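2022-07-08

Week 4 of the Undville robotics club summer project is done, and I said I would write these up, so I'm writing it up.

The project is a parts sorter. We have one arm with a two-finger gripper, and the goal is to get it to pick small parts out of a bin and put them into trays by type. The arm software is a student package called Lopes, and our own code on top of it is called Pesimier. I didn't pick the name. The demo is in August at the Sondov open house, and the rules say the arm has to run 11 picks in a row with no human help.

I'm on the gripper team, so most of my time goes to the wrist camera and the pick angles. We started the summer with wood blocks, and blocks are easy. You find the rectangle, line up the fingers, close. This week we moved on to small electrical parts with wires on them, and those are harder for us.
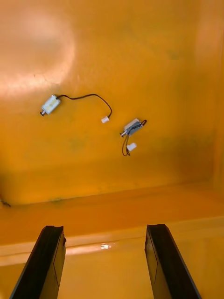 *Two parts on the orange surface, gripper open, not touching either one.*

The bodies are fine. They are close enough to a block that the old code finds them. The wires are the problem. Each part has a thin lead with a little white plug on the end, and the plug can end up next to the wrong part. When the white plug from one sits near the body of the other, our code tends to draw one big box around everything and aim for the middle of it, where there is nothing to grab.

We tried two fixes. The first was to ignore anything thinner than a set width, which got rid of the wires but left the plugs as their own tiny parts. The second was to label the plugs as a separate class. That means labeling images by hand. So far we have 445 labeled and the plan calls for 3,000, so I expect to spend a lot of evenings on it.

Glare is the other thing. Glossy yellow-orange paint and an overhead light give you a big pale patch, and to our code a pale patch looks a lot like a pale metal case. I spent most of Thursday on this. Turning the exposure down helped with the patch but made the dark wires harder to find in the shadows. We settled on a mask made from views with no parts in them.
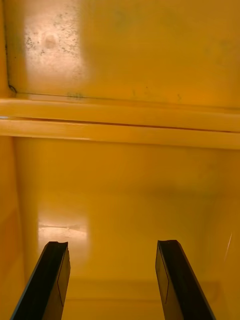
## What's next

- Finish the mask code and get it merged into Pesimier.
- Label more images. If you're in the club and reading this, the folder is shared and the instructions are in the readme.
- Slow down the approach for the last part of the move. Right now it comes in faster than I like.
- Decide if we care which way the wires point when a part goes in the tray. The rules don't say.

Our best run so far is four picks in a row, with blocks. I'll post again when we have a number for the wired parts.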